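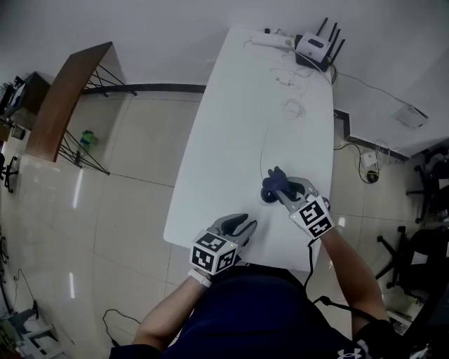
Chapter 6
Gathering Demonstrations by Hand

6.1 Why this chapter comes before training

The earlier chapters treated the training set as given. A file of examples was handed to the learner, and the learner was judged by what it did with them. In manipulation work the file has to be made first, and the way it is made sets limits that no later step can remove. A policy trained on poor examples will copy them faithfully.

An example in this chapter means one demonstration: a single attempt at a task, from a stated start to a stated finish, stored as a timed record. The record holds at least three streams, namely the camera images, the position and orientation of each gripper, and the width of each gripper's opening. We will call one such record an episode.

6.2 Hand-held grippers

There are two common ways to obtain episodes. In the first, the operator drives a robot arm from a distance and the arm's own joint readings are logged. In the second, the operator holds the gripper directly and does the task with it, with no arm present. The second method is the subject of this chapter.

Its main advantage is speed. A skilled operator with a gripper in each hand works at close to a normal pace, and the equipment can be carried to any table. Its main cost is that the position of the gripper is no longer known from joint angles and must be measured some other way. One method is to fix a cube to each gripper and print a different marker pattern on each face. If a camera sees one face clearly, the pose of the whole gripper can be worked out. If it sees two, the estimate is usually steadier, particularly in rotation. Section 6.5 gives the calculation.

The operator must therefore work with two aims at once – finish the task, and keep the markers in view. New operators tend to forget the second. They roll the wrist inward when reaching across the body, and the forearm hides the cube. The tracker then has to fill the gap from its last good estimate, and the error grows with the length of the gap.

6.3 A worked case: the Risdale set

Much of this chapter draws on a set of episodes recorded at the Risdale laboratory under Olga Serrano. The tasks were two-handed: one gripper grasped a small object while the other waited or helped. Operators recorded 400 episodes over the course of February. Of these, 71 were rejected at the first check for lost tracking, and a further 88 were set aside for faults in labelling or timing. The remaining 241 were used for training.

The rejected episodes were not spread evenly. Cristóvão Sequeira, who reviewed them, found that most came from the first hour of an operator's first shift. His recommendation, which we adopt in the exercises, is that each new operator record a practice block and discard it.

6.4 Terms used in this chapter

Episode: one recorded attempt at a task.

Dropout: a span of time in which no marker face on a gripper can be read.

Closure: the measured distance between the gripper fingers, in millimetres. A closure of zero means the fingers are touching. A steady value above zero during a grasp gives an estimate of the object's width, less any squeeze in the pads.

Reset: the return of all objects to a permitted starting layout between episodes. Resets are not recorded, but the layout they produce is part of the data.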